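Search this site Enter keywords Go

Home | Programs | Student Work | Library | Contact

Shared Kitchens and Food Waste in Student Housing
Final Project Report, Household Studies
Submitted by Apolline Bouvier, 2024-05-17

1. Purpose of the Project

The purpose of this project was to examine how students who share a kitchen buy, store and discard food, and to determine whether a simple labeling system would reduce the amount thrown away. The work was carried out at Masson Hall, a residence with 20 shared kitchens. Each kitchen serves a single corridor and contains one refrigerator, one freezer and a set of open shelves.

The subject was chosen after the housing office reported that complaints about spoiled food had become the most common reason for a kitchen inspection. Earlier student projects had looked at recycling and at laundry water use, but food storage had not been studied in this building.

2. Method

A written survey was delivered to residents in October. It asked how often they shopped, whether they planned meals in advance, and what they had most recently thrown away. A total of 115 completed surveys were returned. Residents were not asked to give their names.

Following the survey, 5 kitchens were selected for a closer study. In these kitchens, residents were given paper labels and a marker and were asked to write the date of opening on every package placed in the refrigerator. One shelf was set aside for food that any resident could take. The remaining kitchens continued as before.

Discarded food was collected in a separate bin and weighed at the end of each day. Peels, bones and coffee grounds were weighed separately and are not included in the results, as they would not normally be eaten. The scale was supplied by Hustlow, a local kitchen equipment store, and was checked against a known weight before use.

3. Shopping and Storage Habits

Most residents who answered the survey shopped alone, even when they regularly ate with others. This led to a good deal of duplication. Several kitchens held many open cartons of milk at the same time, and bread was frequently bought by one resident while another resident's loaf went stale on the shelf.

Produce presented a different problem. Peppers, tomatoes and apples were usually bought in bags intended for a family, and the last items in the bag were often forgotten in the lower drawer. Leftovers were kept in bowls or on plates covered with foil, which made it difficult to see what they contained.
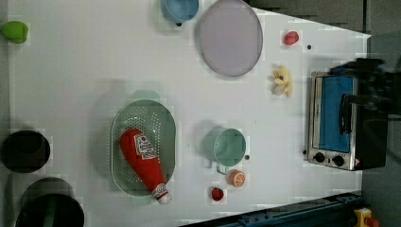
Which foods were thrown away most often?

Bread and salad greens were named most often in the survey, followed by cooked rice and milk. Meat was rarely mentioned, and residents explained in their comments that they tended to freeze it on the day of purchase.

4. Results

The kitchens that used labels discarded 19 percent less edible food by weight than they had before the labels were introduced. The change was greatest for dairy products and sauces. It was small for fresh produce, which residents seldom labeled – many considered it unnecessary for items without a package.

The shared shelf was used more than expected. Dry goods such as pasta and rice were taken quickly, while opened jars tended to remain. In one kitchen the shelf became a general storage area and had to be cleared twice.

Residents also commented on the size of the refrigerators. The older Billico models have deep shelves, and food placed at the back was easily overlooked. The freezers were full in nearly every kitchen visited, which limited the storage of leftovers.

5. Limitations

The study covered one building only, and the kitchens chosen for labeling were those in which all residents agreed to take part. These residents may have been more careful with food from the beginning. Meals eaten outside the building were not recorded. The bins were also emptied by mistake on one occasion, and the weight for that day is missing from the record.

6. Recommendations

It is recommended that labels and markers be provided in every kitchen at the start of the academic year. A shared shelf should be offered where residents request it, with a fixed day for clearing. The housing office may also wish to consider shallow storage trays for the older refrigerators; the Kutura tray tested briefly in one kitchen fit without adjustment.

A further study of freezer space would be useful before any new equipment is ordered. The survey form and the daily weight records have been deposited with the department library.

This site uses cookies to remember your settings. Accept | Decline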